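Two-finger gripper for PC teardown/assembly - Skalel or Saarela?

torquelimit
07/04/2018
We're setting up a cell that puts parts into desktop towers: CPU, memory, hard drive in its caddy. The arm is fixed, the gripper is still open. I have a Skalel on loan and a quote for a Saarela. Has anyone run both on small parts?

benchrat60
Used both. Skalel has the better force control at the low end. Saarela is faster and the fingers are easier to swap. For memory I'd take the Skalel. You need to feel the module seat and the Saarela just pushes.

Imad Qudah
I don't agree with that. The Saarela pushes if you leave the default current limit at 400. Drop it to 60 and it stops fine on contact. We did 1,871 memory inserts on one set of fingers before we changed the pads.

benchrat60
At 60 ours dropped the drive caddy. So you end up switching limits per part, and the Iminico controller takes its time doing that.

Imad Qudah
Then write the limits into the program ahead of the move. Ours are set while the arm is still over the fixture. No wait.

skundness_user
What fingers are you using? On the Skundness forum most people say finger shape matters more than the brand. Wide ones hit the power supply cables.

torquelimit
Thin straight ones, pointing down. Case lies on its side with the panel off, and the parts wait in a gray plastic fixture to the left of it - drive upright, CPU in a square pocket, memory flat in a slot.

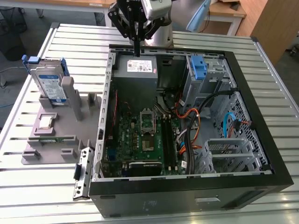 Price is the other thing. The Saarela quote is 4,000 with one set of fingers, and the Skalel would need an adapter plate on top of its price. I can live with changing limits per part if the CPU goes in clean.

benchrat60
For the CPU I'd look at suction before either of them. Two fingers have to let go inside the socket and there isn't much room.

Imad Qudah
Suction is fine for the CPU but then you need a tool changer. I'd try the fingers first. Grip on the two edges that have clearance and open by one millimeter only.

torquelimit
Will try that on the loaner in May and post the numbers.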